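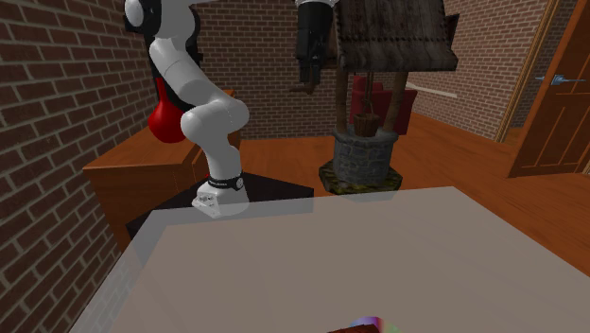

Jollum Gripper Trial Bench

Try a gripper before you buy one

If you have ever ordered a gripper on the strength of a nice brochure and then found it wouldn't pick up the one thing you needed it to, you'll understand why we made the Trial Bench. It is a simulated workroom that runs on an ordinary desktop computer, with an arm, a table and a great big cupboard of things to put on it, and you can swap hands as often as you like without touching a single screw.

We have always liked a room with a bit of character, so the standard set of rooms includes brick walls, wooden floors and furniture, and yes, a wishing well with its bucket on a rope. Cameras that do beautifully against a plain grey backdrop can get into a real muddle once there is brickwork and wood grain behind the arm, and it's much nicer to learn that at your desk with a cup of tea!

What comes with it

The hands: two narrow-fingered grippers from our own Hirnden range and the wider Lauritsen hand, all ready to fit to the same arm.
The objects: 96 of them, from plain blocks to awkward, lumpy, many-coloured things that test your patience.
The cameras: place one wherever you fancy, save the view, and run the same pick again from there with a different hand.
The controller: Dostela, in both its gentle and its brisk settings, so you can see how much speed your grip will put up with.

How people tend to use it

Most customers start with one object and one hand, do 70 picks, change the hand and do the same again. The results sit side by side in a simple table - dropped, slipped or held - and you can play back any pick that puzzles you. Do try moving the camera as well before you blame the fingers.

Licences

Single desk, 2000 picks a month
Workshop, 3000 picks a month, shared between desks

Both include every room and every hand, and new objects are added each May at no extra charge.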